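My nephew talked me into it in July, which is how I came to spend part of my summer sitting in on the Garard student robotics project. He had read their page, with its claim that household robots were a matter of "enough examples," and wanted to know what I thought. I thought it sounded like something you'd say to get a grant. I still mostly think that.

The project has a name, Wetetti, and a goal, which is to teach a robot to bag groceries. You may have opinions about whether the world needs this. I bagged groceries for two summers in high school and I can report that the hard part was the customers. But the students picked bagging because it has a bit of everything in it: boxes, baskets, a barcode to find, and above all the bag.

The bag is where my sympathy kicked in. Thin plastic film has no shape of its own. Pick it up in one spot and it becomes a different object. Erhan Karakaya, the team lead, told me they first tried to write rules for it and gave up after one semester. 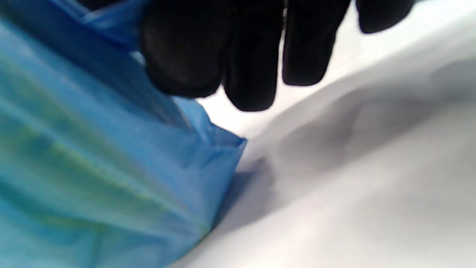 So now they collect demonstrations. A student does the job by hand, everything gets recorded, and a model is trained to produce the same motions. One attempt is called an episode, and when I visited they had 660 of them. Erhan was pleased with that number. I asked how many of the 660 used the same kind of bag, and he said all of them. Same color too. I wrote that down.

What surprised me was how tiring it looked. The gloves with the trackers strapped on top are bulky, the cables follow you everywhere, and you can't bag the way you'd normally bag. You have to be slow and sort of polite with your fingers. Dorothy Oakley did 35 episodes one afternoon and said her hands felt borrowed afterward. Is a robot that copies this learning how people bag groceries, or how people bag groceries while wearing a lot of equipment? I asked twice and got two different answers.

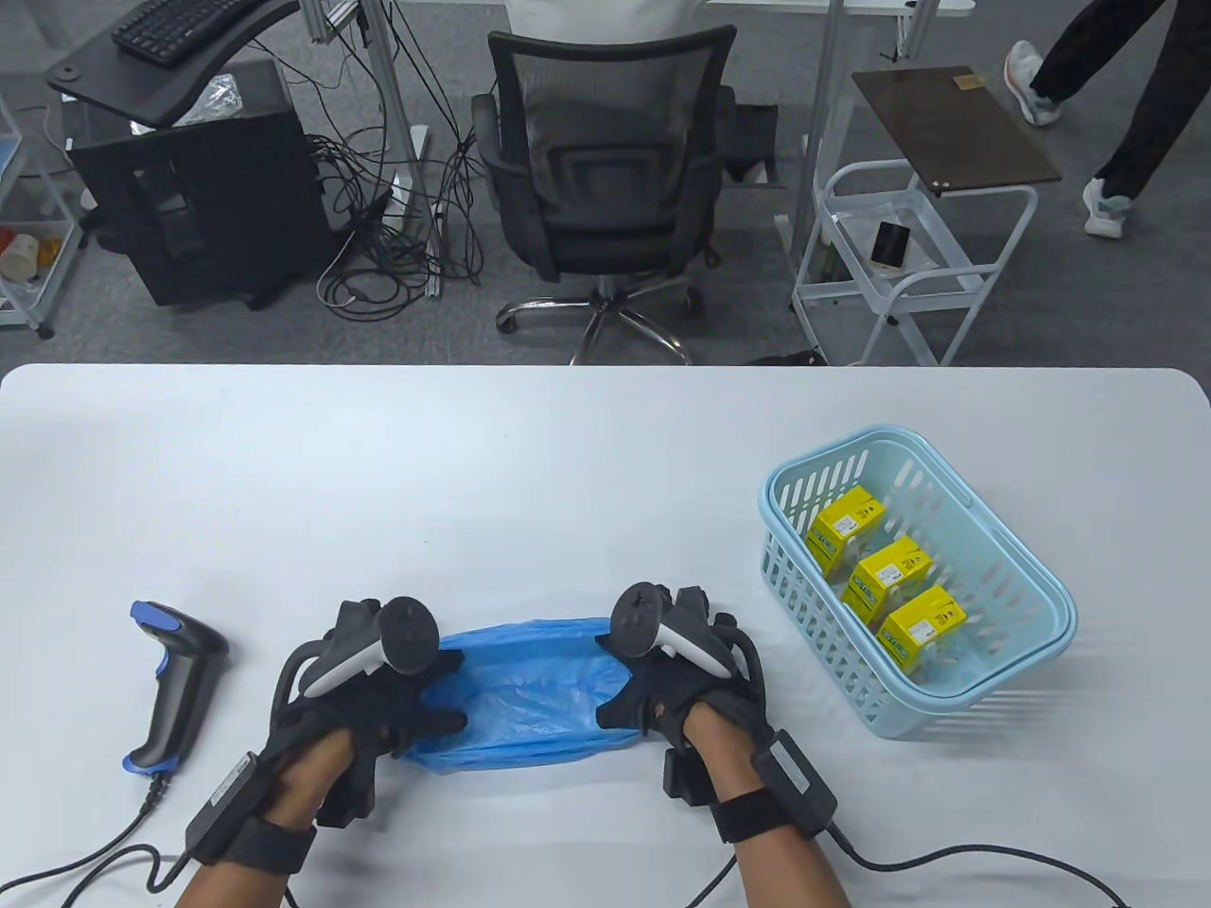
Dušan Vrabec wrote to me after reading a draft of this post and said I was being unfair on that point. His view is that slow and deliberate is fine, the robot's hands are clumsier than any glove, and a demonstration at supermarket speed would be useless to it. He also said I should have come on a day when they were running the trained model instead of recording. I would have liked that. I offered to come back and I'm waiting for a date.

In fairness, the students are better at doubting themselves than their web page is. They keep a log of failures, and Dorothy let me read a good chunk of it. "Bag mouth closed before item in." "Handle folded under." "Dropped carton, kept going anyway, exclude?" That question mark was the most scientific thing I saw all day. The page should quote the log and lose the bit about transforming the home.
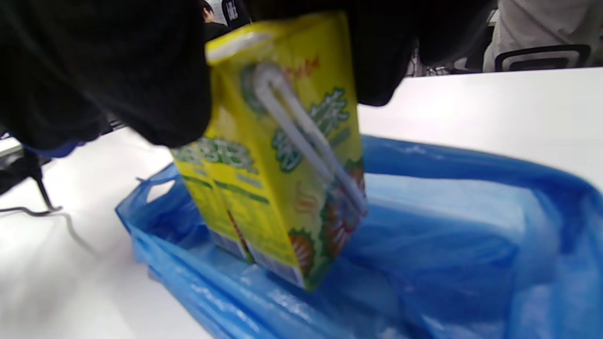

What the numbers say

The last test they wrote up had 119 trials, and the model got the item into the bag and the bag closed in 44 of them. That comes to 37 percent. On the page it appears as "early success on a challenging task," with no figure next to it.

I don't think 37 percent is embarrassing for a student team. It's a hard problem and they built most of the setup themselves. But the trials used items the model had already seen in training, and I couldn't find a single one with a new box or a different basket. Elsie Clegg, their faculty advisor, agreed that this is the next thing to test - she put it more diplomatically than I would - and said they'd been saving it for fall.

Save it if you must, but then don't write "groceries" on the page. Write "these groceries."

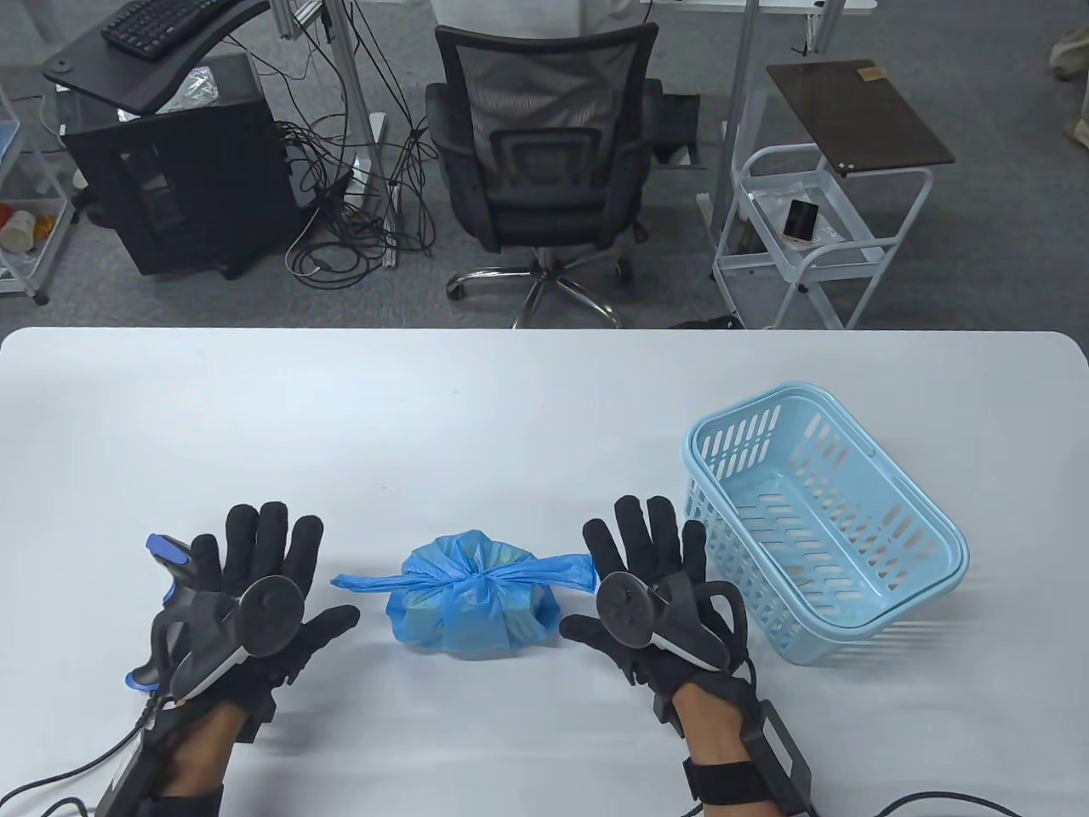
Would I tell a student to join? I would, if they like careful, repetitive work and can stand seeing most of it fail. They'd come out knowing how to run a test and how to label data, and they'd have strong feelings about cable management. If they want to build a robot from the wheels up, the Sosevport club two buildings over is a better fit.

My nephew has signed up, by the way. He read all of this first and told me I was too hard on the page and too easy on the 119 trials. He starts in the fall, on recording, so I'll be hearing about the gloves.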